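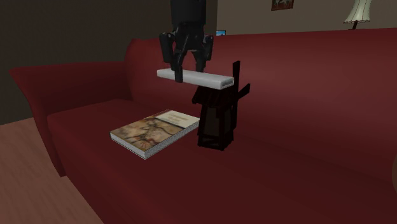
Questions from the floor: the Mimow rollout at Bridell

Is the arm taking my job?
It is taking the part of your job where you pick a thing up off the furniture and put it somewhere else. At the Dawber showroom that came to almost 100 pickups a shift. The rest of the job, including the customers, remains yours.

Why does it practice in a simulation?
Vusia, who supply the software, run each new task 1000 times in a rendered living room before we try it on stock we'd have to pay for. A book or a lantern on a sofa costs nothing to drop in there. You may look over the runs on the break room screen and feel superior.

Who decides when a task is ready?
The shift leads, after watching 12 runs of it. Staff who did the work by hand get a say too — please use it, as the software has never had to explain a scratched armrest to anyone.

What about plain boxes?
Boxes are harder than they look. A smooth carton gives the fingers two flat sides and no hints, and a tall one has plenty of room to lean.
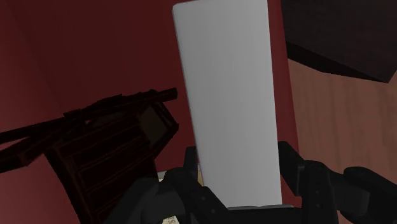 Grip height is therefore set by people, and that setting is now a paid duty with its own line on the rota.

Will my hours change?
Evening resets end at 9 p.m. instead of 10. Pay for the shift stays the same through March, when we review it.

It has stopped and is just holding something. What do I do?
Leave it alone and call extension 3174. Please don't tug. It doesn't get tired and you do.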